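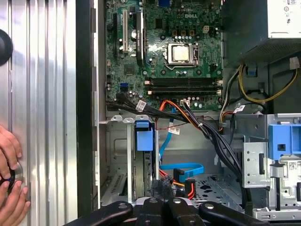

**Figure 3.** Hands at the side panel of an opened Dell desktop tower. The processor sits in its socket and the four memory slots are empty.

### 3.2 Opening the case and getting to the drives

We had expected the drives to be the easy part of this study, and in some ways they were, but the desktops that came to us through Mondano taught us a good deal about patience first. An older office tower is a crowded little house. The board takes up most of the floor, the power supply has its own corner, and between them run cables that somebody once tied up with care and that now have to be worked around. We asked our participants to leave the board and the power supply where they were and to deal only with storage, which kept each session short and (we hope) pleasant.

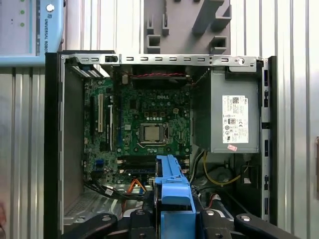 Grosska, Sunday, February 23, 2020

The workbench sessions followed the guide written for the Elent repair room, with 2 small changes. Participants were free to lay the case on its side, and they could look for as long as they liked before touching anything. Many of them did look, and for quite a while – we came to think of this as part of the work. The bright blue plastic on the drive caddies helped enormously here, as it stands out against all that black cable and green board, and people tended to reach for it before they had read a word of the guide.

Once a caddy is in the grip, the angle matters more than strength does.
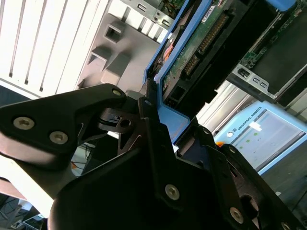

A caddy that comes up straight will clear the cables beside it, while one that leans tends to drag a loop along. Our participants found their own ways of dealing with this, and we were glad to see so much variety. Those who had taken part in the Østergaard pilot in July went a little more slowly than the newcomers, which surprised us, and we return to it in Section 7.

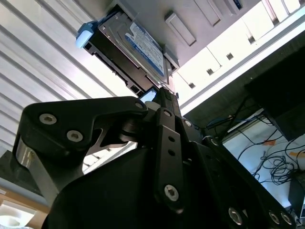

**Figure 4.** Silver hard drive in its black caddy, with light blue plastic parts at both ends.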